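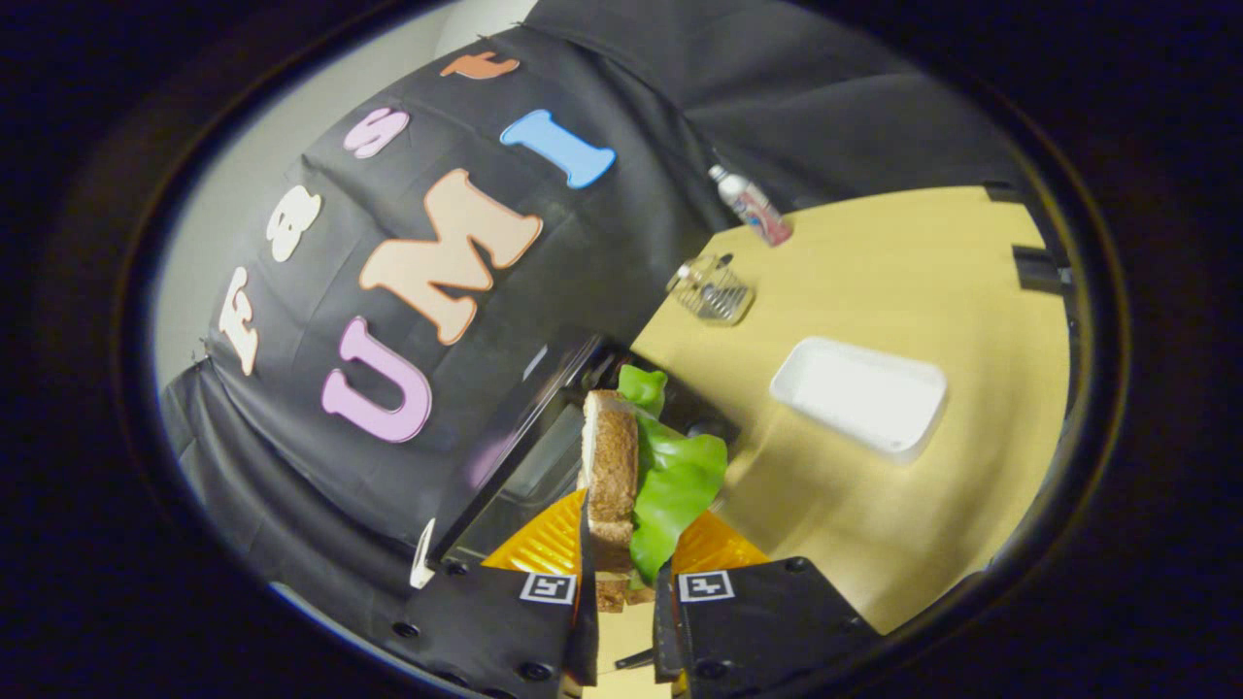

Según Nelly Benavides, el error más común en un sándwich de pan integral con lechuga se comete antes de montarlo, en el fregadero: la hoja llega con agua y la miga la absorbe. Lo repite varias veces a lo largo de la conversación, y a ese punto vuelven casi todas las preguntas.

Benavides lleva el obrador de Stokum, que prepara sándwiches fríos para oficinas y dos cafeterías de hospital. Siobhán Horgan redacta las fichas de proceso de la casa y revisa con ella los tiempos y las temperaturas. Hablamos con las dos un miércoles, terminado el turno de mañana.

El pan se recibe entero y se corta en el obrador. Benavides trabaja con rebanadas de 12 milímetros. «Por debajo de esa medida la rebanada se dobla cuando se pone de canto, y nosotras envasamos de canto», explica. Por encima, la proporción entre miga y relleno se descompensa y el cliente percibe el bocado seco aunque no lo esté. El integral, añade, tolera peor el corte en caliente que el blanco: el salvado arrastra la miga y deja la superficie irregular. Por eso la hogaza reposa hasta el día siguiente.

La lechuga es la parte que más espacio ocupa en la ficha. Se deshoja, se lava en agua fría, se desinfecta, se aclara y se centrifuga en dos ciclos de 45 segundos, con una pausa intermedia para remover las hojas. «Un solo ciclo largo no equivale a dos cortos», dice Horgan. «Las hojas rizadas se pegan a la pared de la cesta y guardan agua en los pliegues. Hay que moverlas». Después pasan 30 minutos en cámara, extendidas sobre paño, a cuatro grados.

Preguntamos si no sería más sencillo usar una hoja lisa. Benavides lo descarta. La hoja rizada aporta volumen y aguanta mejor la presión lateral, y el borde que asoma por encima de la corteza forma parte de lo que el comprador espera ver. «Si la recortas a ras del pan, el sándwich parece más pequeño. Pesa lo mismo, pero lo devuelven a la vitrina y cogen otro». La única parte que se retira siempre es el nervio central, cuando supera el grosor de un lápiz.

Sobre la barrera grasa hay más desacuerdo. Benavides unta ambas caras interiores con una capa fina de mantequilla blanda, hasta la corteza. Horgan preferiría una crema de queso, más fácil de dosificar. Probaron las dos durante el mes de abril, en la línea que internamente llaman Furetine, y la mantequilla dio menos humedad en la miga a las seis horas. «La diferencia era pequeña», admite Horgan. «Lo que pasa es que la crema de queso, si la lechuga no está bien seca, resbala. La mantequilla fría se queda donde está». En la ficha vigente figura la mantequilla.

La serie completa de aquella prueba fue de 1.692 unidades, todas pesadas antes de envasar. El dato que más les sirvió fue la dispersión del peso de la lechuga, mucho mayor que la del pan. Desde entonces se pesa la hoja y se deja de contar por piezas.

Otro apartado trata del tostado. Una parte de los pedidos pide el pan ligeramente tostado, y para eso usan un horno de sobremesa, siempre con las rebanadas solas. «La lechuga no entra en el horno en ningún caso», precisa Benavides. El pan se tuesta por una cara, la que quedará hacia dentro, y se enfría de pie, apoyado en una rejilla, para que el vapor salga por los dos lados. Apilado en caliente pierde en pocos minutos lo que ha ganado.

El envase lo suministra Lenihan: una cuña de cartón con ventana, modelo Gellevura. Horgan tiene una objeción, y es que el cierre superior aplasta el borde de la hoja si el operario lo baja de golpe. La ficha indica bajar primero la solapa trasera. Han pedido una versión con algo más de altura y siguen esperando la muestra.

Al manipular el sándwich montado, la norma es sujetarlo por las caras del pan, con presión repartida y sin pinzar la corteza. «La corteza parece lo más firme y es por donde se abre», dice Benavides. Si una hoja se desplaza, se recoloca antes de cerrar el envase; tirar de ella después arrastra la mantequilla y deja la miga al descubierto.

Queda pendiente la ficha del pan de centeno, que absorbe de otra manera y para el que los tiempos de reposo todavía no están fijados. Horgan calcula que necesitará otra serie de pruebas antes de cerrarla.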